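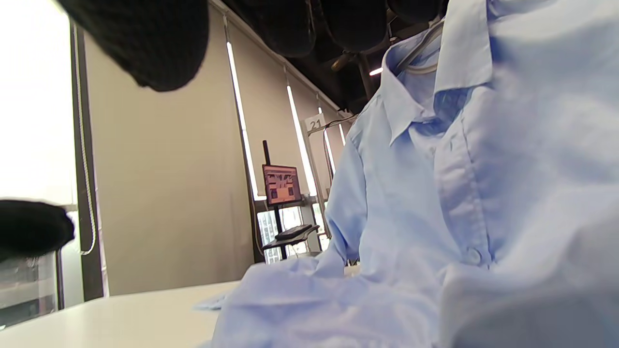 November, notebook entry, garment handling group

Start 1:15 pm. Present: me, Brittany Morin, Ilango Poduval for the second half.

Goal for the session was to get through the shirt-on-hanger task with the handheld gripper and end up with demos we can train on. The hanger task is the one the course staff picked for the final demo, so everything else (towel folding, sock sorting) is parked until this one is in decent shape.

Setup notes. Light blue button-down, long sleeve, same one for every run. Collar up, front facing the operator. Brittany wanted to start with the top button closed, I wanted it open. We went with open because the jaws cannot do a button that small and closing it by hand between runs eats time. If we change this later, the old demos need to be kept in a separate folder.

Recorded 52 demos. Kept 30. Reasons for throwing the others out, in no particular order: operator let go of the trigger early, hanger turned on its hook, tracking lost when the tool went in close to the cloth, and a few where I just started from the wrong side. Tracking loss is the one that worries me. It happens most when the shirt fills the view and the tool has nothing but plain blue cloth to look at. Coming in from the left with part of the room still in view seems to help. Have not tested this properly. Next session do a set from the left and a set from straight on, same operator, and compare.

Grip notes. Padding on the jaws is the old set. It holds cotton well enough but drags on the placket, so on a slow pull the whole front comes along with it. Pinching closer to the collar gave a cleaner lift than pinching at the shoulder. Ilango says the other team uses a harder pad cut from Gauthier sheet and gets less drag but more slips. He will bring a piece.

Also tried grabbing the sleeve first and then going for the hem. Did not like it. The sleeve swings and the second grab is mostly guessing. Brittany did it better than I did, she waits for the cloth to settle before closing. That wait shows up in the demos as a pause, and I don't know if the policy will learn to wait or learn to stop. Ask at the next check-in.

Trigger spring is getting weak - the jaws opened slightly wider on the last runs than on the first. Put a strip of tape on the handle to mark the rest position. Someone should order a spring.

Data. Uploaded to the Cukia folder, named by task, operator and run number. The discarded runs are in there too, marked BAD at the front of the name. Please do not delete them, Ilango wants them for the failure section of the report. Trimmed the start of each kept run so that it begins when the tool starts moving toward the shirt.

Training. Ilango started a run on the 30 good demos with Pretico defaults, 4,000 steps, just to see if the loss goes anywhere. It finished before we packed up and the curve looks normal. That tells us little with this few demos. We did not put it on the arm. He wants more than twice the data before we try, and I agree.

Disagreement to settle: one operator or several. Brittany thinks we should all record, so the policy sees different hands. Ilango thinks our styles are too far apart and it will average into something useless. I would try Brittany alone first since hers are the cleanest, then mix in 2 of us and look at the difference.

To do
- new trigger spring (me)
- pad sample (Ilango)
- left versus straight-on test (me, Brittany)
- redo calibration with the Trukon board, last one is from before the jaw was refitted
- write down the shirt reset steps so we all do it the same way

Stopped 4:40 pm. Batteries on charge, tool back in its case, calibration board left on the shelf over the printer.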